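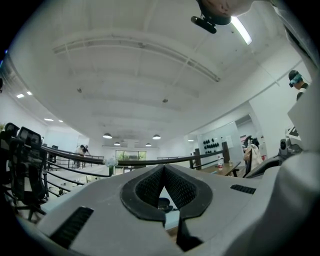 Re: [building-services] Upper level lighting, Fondcombe

Hazem El Ouafi wrote on November 5, 2020:
> Before I order for the upper level: do the pendants and the
> recessed lights share a circuit? The Filali drawing shows one
> feed for both.

They do not. The drawing predates the April rewiring. Current arrangement:

Circuit 16 -- dome pendants, far part of the room
Circuit 18 -- recessed lights

The long fluorescent is switched separately from the panel by the stairs. Please isolate both circuits before opening any of the ceiling channels.

On the railing: the 3 mm shim at the wooden posts stays in. Move the flower vase away from the handrail before bringing ladders up.

Clistero has the revised sheet.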